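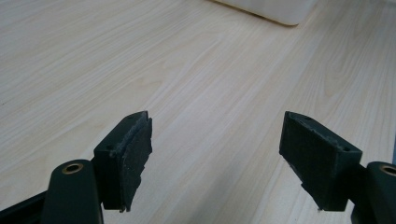
Mahnaz Ahmadpour

The client wanted otters on the invitations. She had wanted herons until teatime, and before that a tasteful border of ivy, of which I had already printed 100.

"Otters hold hands," she told me down the phone from Tetdale. "It's a wedding."

I said I knew what it was. I had drawn the ivy with a brush that had four hairs left in it.

Hưng, who shares my workshop and makes favour tags for people who like their almonds labelled, went on tying ribbon. He had done the Grivodier christening the month before and no longer flinched at anything. They had asked for the baby's name in a typeface that looked "less like writing".
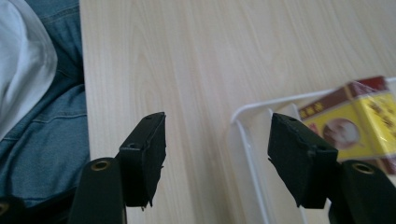

2 min read

By midnight I had two otters. One looked devoted. The other looked like my uncle waiting for a bus.

"Which is the groom?" asked Hưng.

"Depends who's paying."

I sent them off and went to bed. In the morning there was a message. She adored the otters, both of them, especially the grumpy one, and could they be wearing hats? Also, the groom's mother had seen the ivy and wept – in a good way – so might we go back to that for the evening guests?

I got the ivy out of the bin bag, flattened the top one under a dictionary and added a line to the bill for "archive retrieval".

Hưng read it over my shoulder and asked if he could borrow the phrase.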